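8th November
By Soo-ah Yoon

The open day at Wondgate started at ten and I came by bus, which stops at the bottom of the hill, so allow yourself some minutes for the walk up. The building was a school before. It still has the low drinking taps in the corridor and the hooks for the bags, and on one door the paint of an old room number, 21, is showing through the new paint.

I went for the toy food. I run a small play corner in a community library, and our pretend kitchen is in a sad state, so I wanted to see what others are using and how they set it out. At the front desk they gave me a paper map and told me that 400 people had put their names down for the day. Upstairs it was quiet enough when I arrived.

First I visited the hall, where Matlala had a stand with cloth fruit, sewn by hand and very nice to hold. I liked the pears best. But cloth is a difficulty for us, as everything in our corner must be wiped at closing time. The lady was honest about this and said hers go in the wash in a pillowcase. One set costs 214 dollars, so I thanked her and took a card.

The room I stayed longest in was at the end of the corridor. I had expected shelves full of pieces, but there was a basket and a little fruit and vegetables on a white table, and I found this much more useful. A child can understand such a table at once. There is a place for the food to go and there is the food.
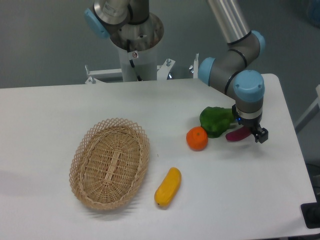
Refilwe Nel said that in her experience the basket matters more than what you put in it, and that she would sooner spend money on one good basket than on twenty more plastic carrots. Children carry it everywhere, she said, so the rim gets broken first, and she mends hers with waxed thread every September.

I wrote that down. We have been using ice cream tubs, and I am a little ashamed of it now.

We then talked about colour and size. Eravham, who supply some of the kindergartens near me, have a catalogue with 1,514 play food items in it, and I have spent whole evenings turning those pages without deciding anything. Refilwe's opinion was that small children want food they already know from home, and that a sliced kiwi or a lobster can wait.
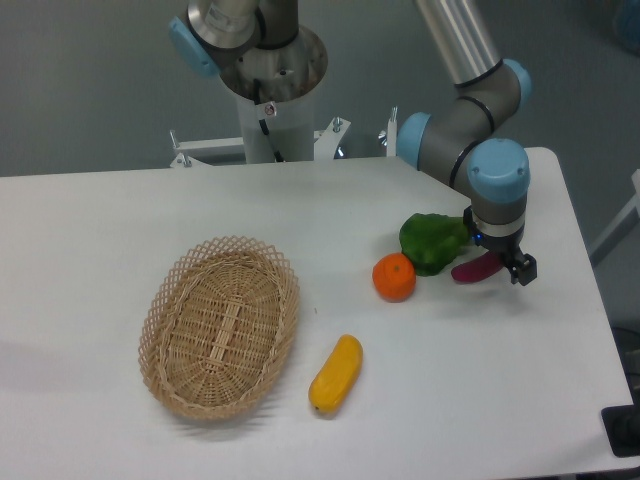
My own plan for the library is to begin with one small set and change it when the children lose interest. I also want to keep the vegetables mixed with the fruit, because our families do not shop for them separately either. The green pepper and the purple eggplant lying close to an orange mandarin made a cheerful group, and the short yellow banana is the kind that fits a small hand. For the basket I will look for a shallow oval one in wicker like that, with an open lattice at the rim, and put it a bit apart from the food, so there is some carrying to do.

Lunch was in the old gymnasium - pumpkin soup and a bread roll, and tea from a large urn. I sat with two teachers from Alance who had driven since six in the morning and were mostly interested in wooden trains. Parking was a problem for them, the yard fills early.

I took the bus back at half past two with the card from Matlala and a page of notes. The next open day has no date yet, but you can leave your email at the front desk.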